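The two-arm bench kit from Lotimgate: hold your wallet a while

Several of you have written in asking what I make of the Lotimgate Pair, the bench robot that comes as two arms on a shared rail, with walls on three sides and a laptop's worth of software. The early-order price is 2,299 until the end of November, after which it goes to 3,068. That's a fair jump, and I suspect the jump is doing a lot of the selling.

I've had time with one at Nodham, the shared workshop where I rent a bench, and I've read the manual twice. I also spent a long call with Colm Doherty, who handles sales for this part of the world and was patient with me. What follows is my opinion and I paid for my own coffee.

First, what you get for the money. Two arms, two grippers, the rail they bolt to, the cables, a power supply, and a year of what Lotimgate calls Kolero, the software that records you moving the arms through a job and then tries to do the job without you. The walls are extra. The manual tells you to use the walls. I asked Colm why a thing the manual tells you to use is sold separately and he said some customers already have an enclosure. I'd like to meet those customers.

The headline claim is that Kolero learns a household task from 2,000 recorded tries. Read that number again, slowly. Every one of those tries is a person standing at the bench, guiding the arms through the same motion, then resetting everything and starting over. If a try takes you a minute and the reset takes another, you're looking at more than 66 hours before the machine takes over, and that's with no breaks and no fumbles. The brochure gives this part one line. It gives the color options for the arm covers half a page.

And 2,000 is for one task. I asked whether learning to clear a dish rack gives you a head start on, say, sorting mail. Colm said "some transfer is expected." I asked how much. He said it depends. It may well depend, but a company charging this much should have measured it and should be willing to print the result.

The dish job is the one Lotimgate pushes hardest, so that's the one I've paid most attention to. Cups and bowls in a wire rack are a good test, I'll give them that. Thin wires are awkward, cups are smooth, and a bowl that's sitting at a tilt gives a gripper very little to get hold of. If the kit can deal with a rack, other people's rack, loaded the way other people load it, then I'll be impressed and I'll say so here.

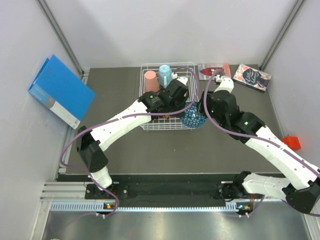 My trouble is with how success gets scored. The leaflet says the arms "complete the interaction" in most tries, and when you dig into the back of the manual, an interaction is complete once an object has been gripped and moved. It says nothing on where the object ended up. A cup gripped, moved and dropped on its side would count. I'm not saying that's what happens. I'm saying the scoring wouldn't tell you if it did.

There's also the question of clutter. Real tables have things on them, books and boxes and yesterday's mail, and I wanted to know if those have to be in the same spots every time. The manual suggests "varying background items during recording," which sounds sensible until you work out that it's another chore added to each reset. Kurtuluş, who has the next bench over and has built more of these setups than I have, thinks that advice is sound and that I'm being grumpy about it. He may be right. He also doesn't bill by the hour.

Now the good parts, because there are some. The arms are quieter than I expected from the price. The shared rail is a proper idea: both bases sit on one straight piece, so you don't spend your first evening trying to work out how far one arm is from the other. Spare fingers can be ordered one at a time, and you'll want them. The manual is written in clear English with decent drawings, and the section on stopping the arms in a hurry is right at the front where it belongs. I've seen much dearer kits bury that.

The less good parts. The cables run along the outside of the arms, with enough slack to let the joints bend, and slack has a way of catching on things. I'd want to see a clip or sleeve included. The software needs an account and an internet connection for setup, and after the first year the subscription renews at a price that Colm couldn't give me. He said it hadn't been set. Buying hardware that depends on a fee with no number attached is the kind of thing I'd talk a friend out of.

Returns are allowed if the kit hasn't been mounted. Since you can't find out whether you like it without mounting it, read that clause as "no returns" and plan on that basis.

Who should buy one? A school or a college group with plenty of hands and a couple of terms to fill could get real use from it, and the recording work would be part of the lesson. A small workshop that has one dull, steady job might make it pay, though I'd want to try that exact job before spending anything. If you're picturing it next to your kitchen sink, please don't.

I've sent Lotimgate 2 questions in writing: what the renewal will cost, and how often a dish ends up where it was meant to go. If they answer before the November price goes away I'll send out a short note. If you already own a Pair and have recorded a full task on it, I'd love to hear how long it took you, resets included. Reply to this email and it comes straight to me.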